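## 6. Setting up the Dimar lane timer for a training set

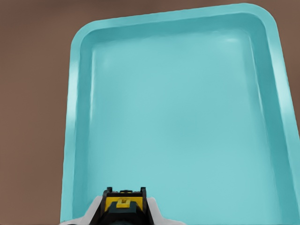
The timer must be paired with the poolside display before a set can be loaded. Complete section 5 first if the display still shows `NO LINK`.

1. Press and hold **MODE** until the lane number flashes.
2. Select the lane with the arrow keys, then press **OK**.
3. Choose **SET > NEW**. Enter the number of repeats (maximum 40).
4. Enter the distance of each repeat in metres. The factory value is 200.
5. Enter the send-off interval in minutes and seconds.
6. Press **OK** twice to save. The display shows the first send-off and waits.
7. Press **START**. A short tone sounds at each send-off.

**Note:** The interval runs from send-off to send-off and includes rest. To time rest separately, use **SET > FIXED REST**.

**Note:** Touch pads are ignored for the first six seconds of each repeat. This prevents a false split when swimmers leave the wall close together.

**Caution:** Do not change the lane number while a set is running. Splits already recorded for that lane will be lost.

**Caution:** Keep the charging port cover closed on the pool deck. Charge the unit in a dry room only.

To repeat a saved set, choose **SET > RECALL** and start from step 6. The memory holds 200 sets; the oldest is overwritten when it is full.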